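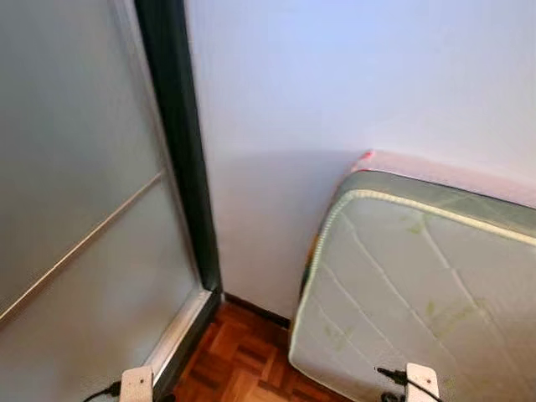
Frosted panel, dark green frame, aluminum bottom rail on a parquet floor.

Drevholm Frosted Partition Panel

Reviewed and listed by Fadwa El Fassi, September 11, 2024

Drevholm sells this panel as "a wall of light." It is a sheet of frosted glass in a dark frame, and it should be judged as one. We carry it since customers keep asking, and it does a decent job of splitting a bedroom from a hallway. We would not pay extra for the poetry.

What you get

One frosted panel with a thin metallic strip across the glass, a frame in very dark green, and an aluminum bottom rail. The color is called Forest in the catalog. Indoors, with ordinary lighting, most people will take it for black, so ask for the sample chip before you order it to match anything green.

The frosting

Drevholm claims "full privacy." We don't repeat that claim. Frosted glass blurs shapes, and a person standing close to it with a lamp behind them will still show up as a person. If you need to sleep while someone else has the lights on, buy a curtain too. Fingerprints wipe off with a damp cloth, though the strip needs a second pass along its edges.

The rail

This is the part we like best. It is plain aluminum and feels solid under the hand. It also has a channel, and channels collect dust. The brochure says "maintenance free" - run a vacuum nozzle along it once a month and ignore the brochure.

Fitting

Check your floor first. The rail wants a level surface, and old parquet is seldom level. Shims are not included. Baseboards are the other snag: the frame will not sit flush to the wall unless the board is notched or you accept a gap. The instructions spend one sentence on this.

Plan on two people. The hardware bag from the Vasitz line looks similar and does not fit.

Details

Width: 900 mm
Frame depth: 76 mm
Finish: Forest (very dark green)
Bottom rail: aluminum
Warranty: 3 years on the frame, none on the frosting
Delivery: 11 working days

Also consider

The Nwankwo panel is lighter and easier to carry up stairs, but the frame scratches if you look at it wrong. Tenetti makes a clear version with the same width. New Drevholm colors are promised for November. We'll list them when we have them in the warehouse.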